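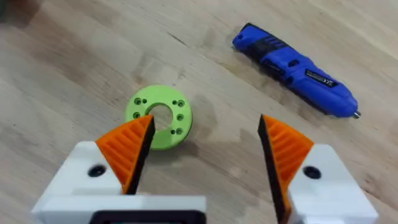 Indance summer nights: Zuleica Dantas joins the bill

Zuleica Dantas will play the opening night of the Indance series this July. She takes the late slot, after a live set from Ademir Rocha and his band. Doors are at 8 p.m. and the first act goes on at nine.

Dantas started out as a drummer and moved to DJ work when her first group split up. Her sets lean on old samba and funk records, most of them on vinyl - she owns over 977 and still buys at flea markets. Her last single, "Bonine," came out in the spring with Maiara Camargo on vocals. Camargo will be on stage for two songs.

Rocha is bringing a five-piece this time, with Jussara Bezerra on keyboards. They have been rehearsing new material and plan to play most of it. If you saw them last year, expect fewer covers and a longer set. 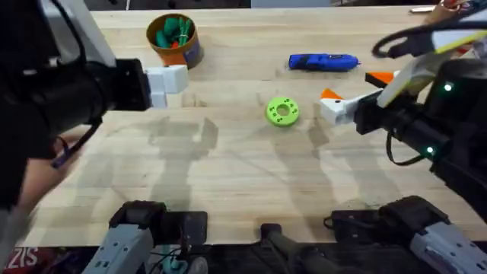 Tickets are $20 for one night or $35 for both, and members can book from today. Floor space is open, with a few seats along the back wall for anyone who needs them. Regulars have asked again how to find the ticket desk now that it has moved to the side entrance on Liao Street. Look for a long table with a pale wood top, much like the one shown here, just inside the door. Have your booking number ready and the staff will give you a wristband.

The second night is still being booked. Alvar Söderlund is confirmed as host for both, and the other names will be in the next issue. Questions about access or group bookings can go to the box office, extension 3778.

16 May 2024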